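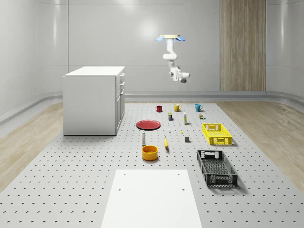
Checking a pick-and-place policy in simulation before you trust it

If you have a trained manipulation policy and a simulator, you can learn a surprising amount about it in an afternoon. This page goes through the method we use at Grenside, which Pramila Garg and I put together in July for our tidying task (mugs, plate, bowl, banana and bottles into one of two crates). I love this part of the work, so forgive me if I go on a bit.

What you need

A simulator that lets you set object poses from a script. A policy that takes camera images and joint angles. A scene file with the arm, the platform and every object you plan to move. We call our scene Stoston and the evaluation script Undstead, and those names turn up in the commands below.

Step 1. Fix a home layout

Start with one layout you know well and save it. Ours has the three mugs in a loose row at the back, the smaller things in the middle, and the white bottle, the banana and the orange bowl towards the front. Both crates go on the right, the yellow one behind the black one. Leave clear space between objects for now. You want the first failures to be about reaching and grasping, and clutter can come later.

Park the arm high, with the gripper well clear of everything. Our arm hangs from above, and a low starting pose hides the mugs from the overhead camera – I lost a whole morning to that one!

Step 2. Write the shuffles

Each shuffle is the home layout plus a small random change. We make three kinds:

Nudge: every object moves up to 40 mm in any direction.
Turn: positions stay the same, but each object gets a new heading. Mug handles and the banana matter most here.
Swap: two objects trade places.

Save the random seed with every layout. Please do this even if you are only playing about. When a run does something odd at layout 87, you'll want to see it again.

Reject any layout where two objects overlap. The physics engine will push them apart at the first time step, sometimes quite violently, and a bowl flying across the room tells you nothing about your policy.

Step 3. Run the set

undstead run --scene stoston --layouts 149 --tries 5

We use 149 layouts because that is what was left of our first batch after the overlap check, and we've kept the same set so that results can be compared. Five tries per layout is enough to tell a policy that always fails on a layout from one that sometimes does.

Stop each try after 15 seconds without progress. By progress I mean that the gripper has closed on something, or that the target object has got nearer to its crate.

Step 4. Sort the failures by stage

This is the good bit! A single success rate is fine for a table, but the stages tell you what to fix. Label each failed try with the first thing that went wrong:

reach – the gripper never got to the object
grasp – it got there and closed on nothing, or slipped
carry – dropped on the way
place – let go outside the crate, or on its rim

Our first policy did nicely on reach and badly on place, nearly always with the deeper black crate. Chiharu Honda spotted that it was letting go at the same height for both. We added training runs with the crates swapped round, and the place failures fell away on the next pass. I was delighted.

Step 5. Change one thing and run again

Keep the layouts and seeds the same, retrain with your one change, and compare layout by layout. Look closely at layouts that used to pass and now fail. Ours were mostly Turn layouts with the mug handles pointing away from the arm, and we're still working on those.

The Sutherland branch has the sorting script, along with the settings for a closer-packed version of the scene.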